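The arm in the back room

I visited Tracey Pilkington in the shared workshop in Urnside, where she rents a bench and half of a shelf. The workshop was a bicycle store before. On the wall there are still the hooks. I had read her posts about the arm during the spring, and I wanted to ask her why a person builds a robot at home for a job that she can do very well by hand.

She laughed at the question. "I can do it by hand, yes. I did it by hand for nine years. My thumbs know it." Her work was the repair of used servers. She opened them, took out the memory, tested the board, put the memory back and sold the machine again. When the company closed the repair department, she bought a few old servers for a small price, and she thought they would be good practice material for an arm.

The arm itself is called Cronin. The name comes from the street where she found the first motor, in a box of things to give away. It has a heavy base plate, joints that she printed and printed again, and a gripper with two fingers. A small camera sits near the wrist and looks down past the fingers to the work.

"Everybody puts the camera on a stand first," she said. "I also did. Then the arm moves in front of it and you see only the elbow. With the camera on the wrist I see always the fingers, and I see what the fingers want to touch."

I asked which task was the first one. She answered that it was the most boring task she could find: to go above the board and stop in the correct place. No touching. The arm had to find a memory slot, hold still over it, and go home. For this she needed most of July.

"In my head it was one evening of work. But the metal of the case is shiny, and the lamp makes a bright line on it, and the program believed that the bright line was the edge of the slot. So the arm went with big confidence to the wall of the case." She tried to paint the inside of one case in matte gray. It helped, but she did not like it, because a used server from somebody else will never be painted. Now she has moved the lamp and put a piece of baking paper before it. The baking paper stayed.

The software was also a long discussion with herself. She began with a package that is named Juvora, which a friend from the workshop recommended. It was good for the planning of movement, she told me, but it expected a much better arm than hers. Her joints have play. When the arm comes from the left, it stops in one place, and when it comes from the right, it stops 3 mm away from that place. On a memory slot this is a lot.

"I was angry with the software for two weeks, and then I measured the joint and I was angry with myself." She changed the bearing in the wrist and wrote a small correction, so that the arm makes always the last part of the way from the same side. It looks funny, she admits. The arm goes a little too far and comes back, like a person who parks a car.

We talked about the latches for a long time. I did not expect that latches can fill half an hour. A memory slot of this kind has a latch at each end, and the latch must be open before the module can go in. A human hand feels if it is open. Tracey's gripper does not feel much. There is a sensor for the current in the motor, and she can guess from it when the finger is pushing against something, but she says that a guess is the right word.

"So I ask the camera. Is it standing up or is it lying? The white ones are easy. The black ones on a black slot, those are my enemies." She has collected 1,021 pictures of latches by now, and she has marked them herself, in the evenings, with the radio on. Her sister once came for dinner and was given a chair and a share of the pictures.

In this moment the arm can close an open latch, and it can pull out a module when the module is not too tight. To push one in is another thing. The force must be straight and quite strong, and the printed joints bend before the module moves. On her last try she counted 39 attempts in one afternoon. Three modules went fully in. She wrote down each one in a paper notebook, also the bad ones, and she showed me the page without shame.

Is she afraid for the boards? For the boards not so much, she said. They were bought for this. She is afraid for the processor socket, where the contacts are very fine. Therefore she has a rule that the processor stays in its place, under the closed frame, in all the tests. The program has also a forbidden height above the socket, and the fingers may not go lower there. Before she had this rule, she destroyed one socket with a loose screw that fell from the gripper. Since that day every screw on the fingers gets a drop of thread glue.

The next step is a new forearm from aluminum tube. She has ordered the parts from Fevmont, a small shop that cuts tube to length, and while she waits she is cleaning up the wiring. I asked if she wants to sell the arm one day, or the plans for it. She thought about it for a moment.

"The plans, maybe I give them away. But first I must draw them properly. The drawing for the wrist is on the back of an envelope, and I am the only person who can read it." Some people from the workshop have asked for the latch pictures, and these she will share sooner, when she has removed the blurry ones.

When I was putting on my jacket, she had already started the arm again for a test of the new lamp position. She wanted to see if the correction is also good near the middle of the board, where until now she did not trust it. "You can write that it works on Tuesdays," she began, then she changed her mind. "No. Write that it works when I do not have visitors." 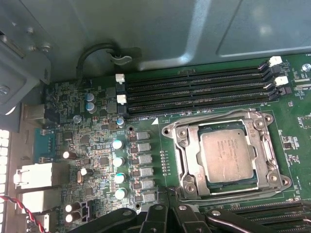 She has promised to send me a message when the aluminum forearm is mounted, and I would like to come back then and see one module go in. The workshop is open to guests in the evenings, but it is better to write to Tracey before, as the bell at the back door is broken.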